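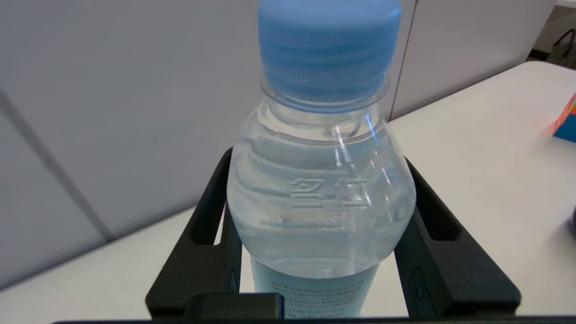
Jurkier Tap Water Survey

Household readings of hardness, chlorine and colour, released April 2019. The file holds 294 rows, one per sample. 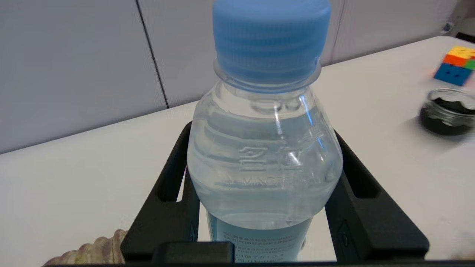
Rows with no postcode were dropped – 21 in all. Litres and milligrams are used throughout.
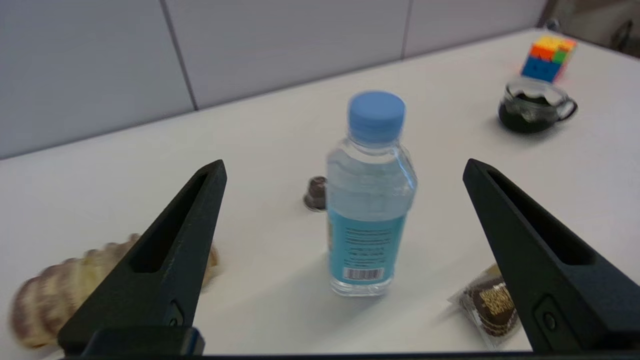 White tabletop and grey partition panels.

Known gaps: rainwater tanks are under-represented, and the June samples lack chlorine values.

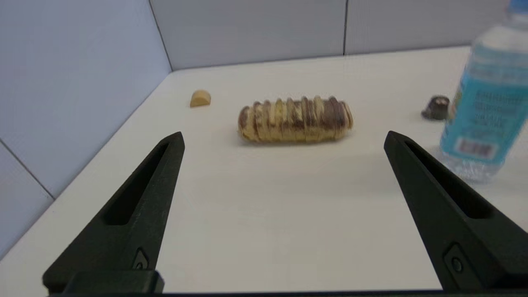 Licence: free to reuse with credit. Send corrections to Csenge Hegedűs.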